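Second Seating

The Jamwood robotics club had 97 dollars left and one entry in the Stellport meet. The task that year was called Clear the Table. Two arms, one dish rack, a bin for trash, and rice.

The rice was my job. I was the youngest, so I got the part that spilled.
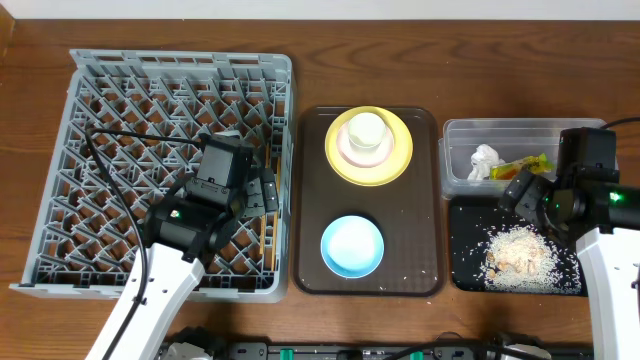
We met after five in the back room of the McIntyre building. Our captain ran the left arm and talked to it under her breath. I ran the right one and kept quiet. A cup was easy. A plate was fine if you came in low. The rice went everywhere.

"Again," the captain said, and we set it all back out. 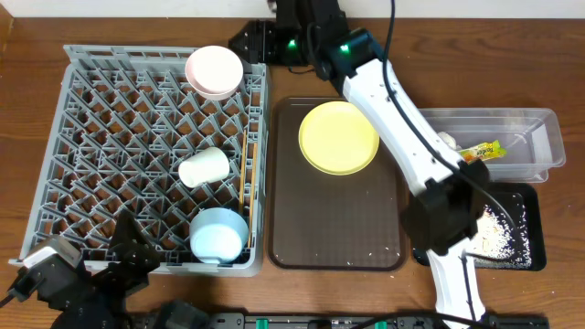
By January we could get through the dishes in 3 minutes on a good night. The team from Tultasier was said to do it in 2. I lay in bed and moved my fingers the way the gripper moved, open and shut – my brother asked if I was cold.

One evening the captain had a fever and I stayed late by myself. I put the left arm on its saved moves and watched the wrist camera on the old monitor.

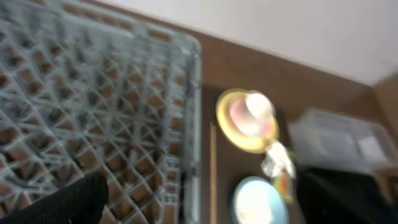

I slowed everything down after that. I wrote the new speed on my hand and brought it to her the next day. She looked at my hand for a long time and then typed it in.

"You take the bowl at the meet," she said.

I asked what she would do.

"Stand there," she said.
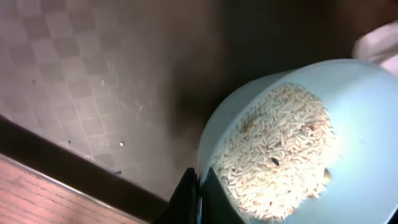
The bowl, from the wrist camera.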